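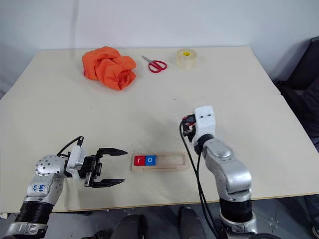
Murkent opens a mending room, and would like your trousers

Press release. For use in July.

Murkent, the haberdasher on the upper floor of the old Trarnel exchange, is opening a public mending room this summer. It will offer table space, decent light, sharp scissors and the company of other people who have also been meaning to see to that hem since the winter before last.

The room is called Kao, a name chosen after a long meeting in which every other suggestion had the word "stitch" in it. It opens at ten in the morning and closes at five in the afternoon, with a late session until eight for those whose buttons only come off at work.

Visitors bring their own damaged clothes. Murkent supplies thread, needles, patches, pins and a member of staff who will look at the hole without sucking their teeth. A session lasts 2 hours and costs £5. Anyone who hasn't finished by then may book another, or go home with a garment that is half mended and therefore better than it was.

"We sell a great deal of thread to people who then put it in a drawer," said a spokesperson for Murkent. "We know this because they come back and buy the same colour again. It has been very good for business and we feel a bit bad about it."

The shop ran a trial in the spring with customers from its mailing list. Most brought one item and left with a second bag of things from the car. Zips were the commonest complaint, followed by pockets, followed by a tent. The tent was outside the terms of the trial but had come a long way on the bus.

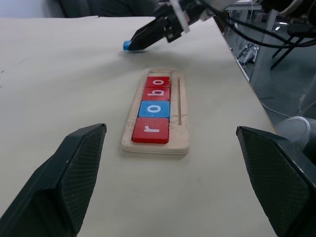
Bookings can be made at the till or by telephone. Each session has places for beginners, who will be shown 3 repairs: sewing on a button so that it stays on, closing a split seam, and darning a sock. The darning is optional. Murkent accepts that there are people who will never darn a sock and would like them to feel welcome too.

Regular menders can buy a season card, which covers the whole summer and gives a modest discount on thread. They may also leave unfinished work on the shelf between visits, labelled with a name. Work still on the shelf at the end of the season will be finished by the staff in whatever colour is nearest to hand, and this should be taken as a warning.

Fabric for patches comes from Carkier, the curtain maker two streets away, which has donated 600 offcuts from its sample books. There is a lot of beige. There is also a run of large tropical birds that Carkier describes as "bold" and was keen to see the back of. Patches are free with any session, and visitors who choose the birds will be thanked personally.

Kao will not take in repairs to be done by somebody else. Murkent has been asked this many times already, often by people holding the garment out at arm's length. A list of local tailors is kept by the door. Nor can the room handle leather, wetsuits or anything that is still being worn by a child.

Children are welcome with an adult, and may have a go at the button jar, which needs sorting and has done for years. Tea is provided. Biscuits are kept at the far end of the room, away from the pale fabrics, following an incident in the trial with a christening gown.

NOTES FOR EDITORS

The mending room is reached from the main entrance of the Trarnel exchange, by the stairs or the lift.

Reporters are welcome to attend a session by arrangement with the shop and should bring something to mend. Please wash it first.

ENDS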